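Luster Table Package, Club / Lounge

VIP bottle service setup for nightclubs, rooftop bars, private parties. Rental only, we dont sell these.

Item no. 1429
In stock at Durnska warehouse. Updated 7/17/23

What you get:
LED bottle presenter, rechargeable, 8 hours on a full charge
Ice bucket, double wall, holds 2 magnums
Carafe set with lids (juice, cranberry, soda)
Reserved sign, blank insert, print your own
Charger and carry case

Light modes: solid, fade, strobe, sound-active. Remote included. Sound-active works best near the booth, not so great out on a patio.

Booking for a headliner night or a holiday weekend? Get in early. September is already filling up with the Denorum closing parties and we only have so many cases to go around.

Pickup or delivery. Delivery is before doors, no drop offs once teh line is open. Deposit $102 per package, back to you when everything comes home charged and clean. Missing remotes come out of the deposit.

Custom logo panel for the presenter, add two weeks. Send artwork as a vector file, ask for Wendelin Gruber.

Goes with: Demirtaş sparkler clips, Luster menu light 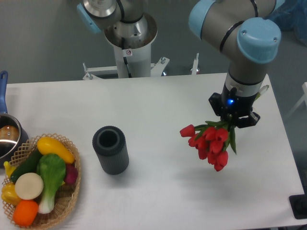 Red tulips, white table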